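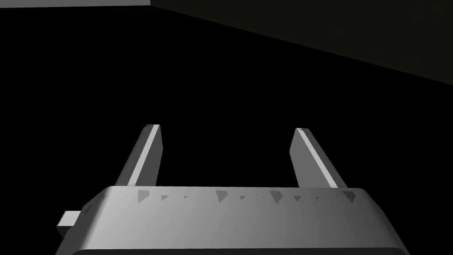 Matte gray, lit from the upper left (rendering).

Moncrieff Gray Matte Wall Paint

Gray had its big decade and we are told it is over. Beige is back, green is in, and somebody at a trade show in February tried to sell us on a brown called Feelings. We went home and made more Moncrieff.

Moncrieff is the middle gray in the Dinberg line. It has a little warmth in it, enough that a north-facing hallway won't look like a parking garage, and it stays gray at 8 p.m. under a cheap bulb. Plenty of grays turn purple at that hour. Harish Rajan mixed 14 versions before he was happy, and then asked for one more week because he'd started to doubt the kitchen.

What it does

It covers walls and ceilings in a flat, low-glare finish. On a smooth wall in good repair, 2 coats will do it. On a wall the previous owner patched with toothpaste (we have met this wall), fix the patch first. Matte paint is kind to small bumps and merciless about greasy ones, so wash anything near a stove or a light switch before you open the can.

It wipes clean with a damp sponge. It does not enjoy being scrubbed, and if you have children who draw at waist height you may want the Dinberg Eggshell, same color, slightly shinier, much harder to hurt.

What it doesn't do

It won't make a small room look bigger. It will make a small room look gray. It won't hide a red dining room without primer underneath, whatever your brother-in-law says, and it is no use at all on decks, radiators or bathtubs. Miroslava Holub on our order desk has taken a call about each of these.

Picking it from a screen

Please don't. Your monitor has its own opinions, and so does ours. A pale gray at one end of a surface can read a good deal darker at the other when the light comes from one side, and your living room has a window in it. Order the brush-out card, tape it up next to the trim, and look at it over breakfast and again after dinner. If you're still looking at it a month later, the problem may be the couch.

The details

Finish: flat matte
Use: interior walls and ceilings
Base: water
Cleanup: soap and water, before it dries
Sold as: sample pot, quart, gallon
Shade number: 117

Shade numbers follow the order we mixed them in and mean nothing else. People ask for 118 hoping it's a shade lighter. It's a mustard.

Tinted gallons can't be returned. Sample pots can't either, though Dennis Owino will listen to your story.

23 comments | Share this page

Related items
Dinberg Eggshell in Moncrieff Gray
Jukside Angled Trim Brush
Hurnolix Stain-Blocking Primer
Brush-out cards, full gray set

Contact us | Shipping and returns | © Dinberg Paint | Back to top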